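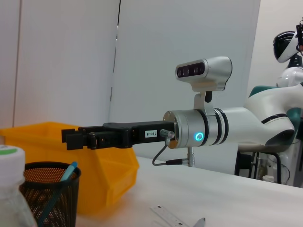
I promised myself I'd have the equipment list for Endthorpe done before Christmas, and it's now 5 January 2026, so you can see how that went. In my defence, the list keeps growing! You start with two arms and a pair of grippers and think the hard part of the budget is over, and then you remember cables (always cables), spare fingertips, wrist cameras, brackets for the wrist cameras, and the screws for the brackets.

The big decision was buy or lease. Clive Pickering has been on at me for months to lease, and he sent over a quote from Lendora that looked lovely until I got to the bit about returning everything in the state it arrived. Have you seen what a gripper looks like after a term of knocking into storage bins? I rang Collis instead and asked what they'd charge for a second two-armed set-up bought outright, with support up to June. It was more than I wanted to hear, but less than I'd feared, and I've pencilled it in.

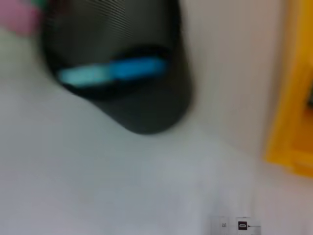

Spares are where I went wrong last time. I allowed for 6 sets of fingers and we should have had 8, so this year I've gone straight to 8 and added a proper line for connectors as well. Yalçınkaya do a decent one and they'll post small orders, bless them.

Then there's the cheap stuff, which I love buying far more than I should. Desk things, mainly: pens, rulers, mesh pen pots, a plastic bowl, toy fruit, yellow bins. I've put down £200 for the lot and Clive thinks that's mad (he would, he's never had to go out and find a matching ruler at short notice). My feeling is that a very expensive arm with nothing to pick up is just a very expensive coat stand.

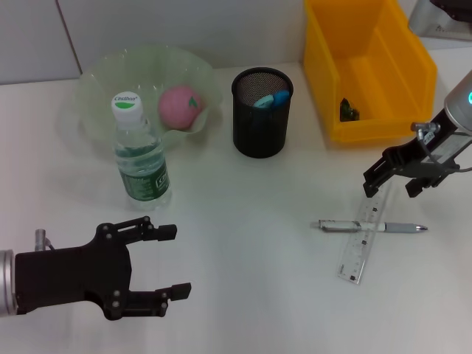
Storage is the other one. Recordings pile up far faster than you'd think with several cameras going at once, and I've asked for 64 terabytes, fully expecting to be talked down. I still need a price for a second table, white again if I can get it, and somebody has to measure the doorway before I order anything wider than the last one. I'll put the full list up once Clive has been through it with his red pen.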